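Hurnen opens its doors, a bedroom at a time: a talk with Sosina Alemayehu

By Aigars Kuusk
March
14 comments | 30 shares

We use cookies to remember your reading preferences. By continuing you accept this. Manage settings

Sosina Alemayehu is late, and says so before she has her coat off. The open day has been going since nine and she's already done the first tour twice, once for the people who came on time and once for the bus.

"Give me a chair and a coffee and ask me anything," she says. "But ask fast. I've got another group at 11."

She runs the household handling work at Hurnen. Small outfit, three rooms over a tile shop, plus the homes they visit. The homes are what I wanted to ask about. Hurnen wants robot arms to tidy a bedroom. Pick up the small stuff, put it somewhere sensible, leave the bed alone. To get there, people do the tidying first, by hand, with grippers they hold like a pair of oversized tongs, and the recordings go off to train the arm.

So why bedrooms, when everybody else shows you a kitchen?

"Kitchens are hard and flat," she says. "You put a cup on a counter, it stays where you put it. A bed moves. You press on one side and the thing you wanted rolls to the other side. My first week I lost a battery in a comforter for an hour. I thought OK, this is the job."

She talks with her hands and keeps knocking the table. The coffee survives.

The demonstration was the main draw this year. Last year, by her own account, it was slides. "Terrible. Slides about grasping. People ate the cookies and left." This time visitors got a look at the real work, one bed, a spread of ordinary things on it and a shallow box, and then a turn with the grippers themselves if they wanted it.
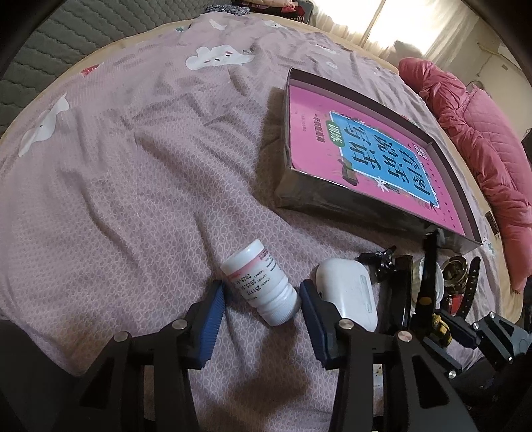 The small things are where newcomers go wrong, she says. They squeeze too hard. They come in from straight above, because thats how a hand would do it, and forget the fingers take up room.

"You have two fingers and they're wide. You have to think about where they'll be when they close, not where they are now. Kids get it quicker. Adults want to go fast and look good."

I tried it. I did not look good. The grip is heavier in the wrist than you expect and after a few minutes my thumb was complaining. Algirdas Mägi, who was minding the sign-up sheet, told me to drop my shoulder and stop holding my breath. Helped a bit.

Back to Alemayehu. How much of this do they need?

"More. Always more." Laughs. Pressed for a figure she gives one: 1,932 recordings so far in the home set, which they call Clusstead. A recording is one task, start to finish. Some are short. Some are, her word, sagas. A bad one gets kept too, if the person recovers. She likes those best.

"If you only show the arm perfect picks it has no idea what to do when it misses. And it will miss. So when somebody fumbles and then fixes it, I'm happy. They apologize to me and I'm sitting there delighted."

What gets thrown out, then? Anything where the person gives up and uses their bare fingers. Anything with a face in it. Anything where the family dog joins in, though she says she has a private folder of those and won't show me.

The homes belong to people who've agreed to it. Signed form, a visit beforehand, and the household chooses what gets left out on the bed. Hurnen doesn't bring props. This was a fight, apparently. Kęstutis Butkienė, on the hardware side, wanted a standard kit, the same 12 objects in every room, so the numbers could be compared.

"He's right about the comparing," she says. "I'm right about everything else. Nobody's bed has a standard kit on it. It has what they took out of their pockets."

They settled it like this: standard objects in the office, real clutter in the homes. Butkienė, when I caught him on the stairs, said he was "mostly over it."

The awkward shapes are her favorite subject. A book is fine. A bottle is fine once you've learned which way it rolls. Tools are a pain. Heavy one end, light the other, bits that stick out and catch. People grab the fat part and then the whole thing wants to turn over in the grip.

"So you hold it still for a second. That's what I tell them. Pick it up, wait, look at which way it's pulling. Then go. That second is worth so much to us later, you can't imagine."
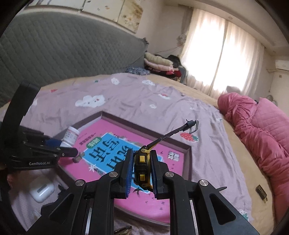 Why use hand-held grippers when Hurnen has arms in the office that could be driven remotely?

The grippers go in a bag. An arm needs a stand, a power supply, two people to carry it up the stairs and a free afternoon, and Alemayehu says a home session with the grippers is set up in the time it takes the owner to make tea. The people holding them also move more naturally than anyone does with a joystick. She still uses the arms for checking, back at the office, once a new batch has been through training.

And checking is the slow part. The arm at Winska Street (that's the office, second floor, mind the step) gets a bed too, a single, bought used. Annapurna Namboodiri runs the trials. Each new version gets 30 attempts on the same task before anybody is allowed an opinion.

"Annapurna is very strict," Alemayehu says. "I come in after six and I say it looks good! And she says sit down, there's twenty-four to go."

I ask how the newest version does. Long pause. Better than the fall one, she says. Good with things that stand up. Not good with things lying flat against fabric, the finger goes under and takes the blanket along with it. Visitors at the open day saw exactly that, in the second slot, the arm lifting a fistful of bedspread with great care. Somebody clapped.

"I clapped too! It was a very secure grip. Wrong object."

She won't give a date for when this goes into anyone's house to stay. There's a partner, Vasiliauskas, who make adjustable beds for people who can't get up easily, and they're the reason the work is about bedrooms at all, or part of the reason. The other part is her aunt, who dropped things by the bed for years and wouldn't call anyone to pick them up. Alemayehu tells this quickly and moves on and I didn't push.

What Vasiliauskas want is narrow. Something that can pass a person the item they ask for, from the bed or near it. That's all. No folding, no making the bed. "I keep having to say this to visitors. They want it to do the laundry. I want it to do the laundry! It's not doing the laundry."

The group at 11 has started arriving. Noise on the stairs. She looks at the clock, looks at me, says two more.

I ask about using two grippers together. At the demonstration, some visitors took one in each hand and found it harder, which surprised me. She says it surprises everyone. With one hand you wait for nothing. With two, the left has to know what the right is up to, and most people end up parking one in the air. Her advice is to give the spare hand a job, even a dull one, holding the edge of the box or just staying near the next thing.

"When a person does it well you hardly see it. The second hand is already there. The arms are nowhere close to that, by the way, you can write that down. Nowhere close."

Written down. 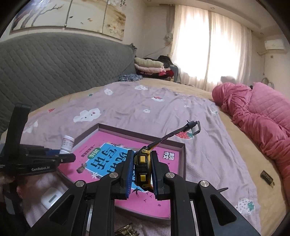 Can members of the public sign up to record at home after the open day?

They can put their name down at the desk or by email, and Hurnen calls back to arrange a first visit. There's a wait at the moment, some 30 households on the list, and only two sets of grippers going out. People with stairs are fine. People with bunk beds are, for now, asked to be patient, though Alemayehu says she'd love one and is arguing for it.

Last thing, I ask what she'd change about the day. She's standing by now, coat back over one arm for some reason.

"Longer slots. We gave people ten minutes and it takes ten minutes to stop being nervous. Then they get good and we send them home, its silly." And more chairs. And she wants the bed raised next time, everybody over a certain height went home with a sore back, Butkienė included, and he has been telling people about it.

Then she's off down the hall, already talking to the front of the group, something about not holding your breath. Mägi hands me my sign-up slip. I'd filled in the wrong box.

The trial room at Winska Street is open again in the afternoon, from two. Arm demonstrations on the half hour, grippers in between. Wear something you can bend over in.

14 comments | Share this | Get our newsletter in your inbox every month. Enter your email to subscribe.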